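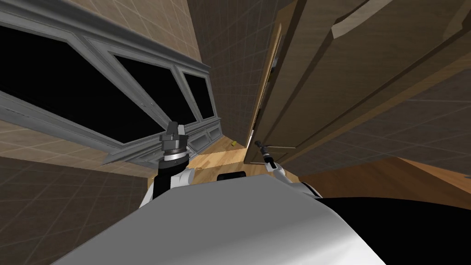

The door test in simulation, right gripper toward the door.

A day at Hullow, Curkgate
11 February 2018

The safety briefing at Hullow takes longer than the train ride to Curkgate. You sign in, you sign for the badge, and you sign a sheet to say you have read the sheet. Then you are walked to a yellow line on the floor and told not to cross it, and a minute later you are walked across it to get to the coffee.

I had come for the open day, which was billed as "Good Practice in Household Robots." I expected robots. Mostly I got a binder. It is 237 pages long, it is called the Brorkley Rules after the building where the first draft was written, and it covers what a two-armed machine may and may not do in somebody's home. Doors have their own chapter.

Kimutai Makokha runs the door work and was our guide for the morning. He is a patient man with a dry way of reading his own rules out loud, as if he'd found them on the back of a cereal box. Rule one of the chapter: a door that is partly open counts as a door in use. The robot has to assume there is a person on the other side until it has grounds to think otherwise. Someone in our group asked what counts as grounds. Makokha said that was most of the chapter.

A run starts on the big screen, long before anybody lets a machine near real hinges. The simulated place has light wood floors, beige tile, and a tall brown door standing partly open, with the robot's arms up in front of it. A visitor beside me wondered aloud who had decorated. I was more taken with the little speck of yellow on the floor by the base of the door, far off and tiny. I asked which rule covered that. "Floor objects," said Makokha, and turned to a different tab. An unidentified object near a door's swing has to be checked before the door is moved. I have lived with doors for decades and have never once met this standard.

The other rules I wrote down:

Keep the gripper off the hinge side. The gap there is treated as a place for fingers, whether or not any fingers have been reported.

One arm works the door and the other stays where a person could see it. Makokha calls this manners. The binder calls it "declared posture."

No pushing with the torso. I gather this one has a history, and I was not told it.

Every stop gets a written reason, even a stop in simulation, where the worst injury on offer is to a picture of a door. I teased them about this and was told, kindly, that people who skip the form on screen skip it on the shop floor too. Fair enough. I had just skimmed the sheet I'd signed.

After lunch we split into two groups for an exercise named Nishimura, in which visitors play the robot and staff play the household. I was given a cardboard door and a copy of the chapter. I was stopped inside two minutes for leaning on it. My reason, entered in ink, was "tired." It was sent back as insufficient.

The next open day is in May, and booking is through the front desk at Curkgate. Bring reading glasses and your own pen. Theirs is on a chain, and the chain has an inspection tag.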